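Prenden Community Services
Drinkware and Hydration Bottles: Procedure for Washing, Airing and Setting Out

This page applies to all staff and helpers who prepare drinking cups and refillable bottles at the Cirnby and Stirkville day centers. It replaces the guidance sheet issued in March. Kitchens with a dishwasher should follow the same steps from Section 3 onward.

## 1. Before you begin

Clear one end of the washing area and wipe it down. Have the following ready:

- mild dish soap
- a long-handled bottle brush and a soft sponge
- a small brush for threads and caps
- a clean rack or folded cotton towel
- baking soda

Wash hands before handling clean items. Chipped or cracked cups are to be withdrawn and entered on the breakage sheet.

## 2. Washing by hand

1. Remove all caps and place them in a separate bowl of warm, soapy water. Silicone seals should be lifted out of the cap and washed on their own.
2. Empty each bottle fully into the sink. Contents left from the previous day are never topped up.
3. Fill the bottle to one third with warm water, add a drop of soap, and work the long brush against the base and shoulders.
4. Clean the threads at the neck with the small brush, turning the bottle as you go. Residue from juice and flavored powders gathers in the grooves and is easily missed with a sponge.
5. Wash cups inside and out, with particular attention to the rim.
6. Rinse everything under running water until no suds remain.

Bottles with a painted or coated body must not be soaked. Wash the outside with the sponge only – scouring pads leave marks that cannot be removed.

For bottles that hold an odor, add 2 teaspoons of baking soda to 300 ml of warm water, pour the solution into the bottle, and leave it to stand uncapped for 40 minutes. Rinse twice.

## 3. Airing and setting out

Drain cups and bottles upside down on the rack. Once they have drained, turn them upright and move them to a clean, light-colored surface, where drips and stray crumbs are easy to see. Bottles stay uncapped at this stage. Leave a clear space around each item so that air can circulate and so that a cup can be picked up by its outer wall, without fingers touching the rim.

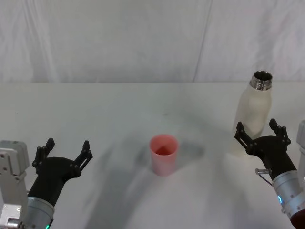

One reader at the Stirkville center wrote that caps left beside the bottles were regularly put back on too early, and asked whether they could be kept in another place until the afternoon. This is permitted. Caps may be stored in a covered tray in the cupboard, provided that the tray is labeled and the seals have been refitted.

Check the inside of each bottle against a light before capping. If moisture is visible on the base or under the shoulders, return the bottle to the rack.

## 4. Storage

Cups are stored upright on the middle shelf and should not be stacked while damp. Bottles are stored with caps resting loosely on the neck. Replacement caps and seals are held in the Sutcliffe storeroom, shelf 148, and may be requested from the kitchen office before noon.

Brushes are rinsed, shaken out and hung up at the end of each session. Replace any brush with flattened or discolored bristles.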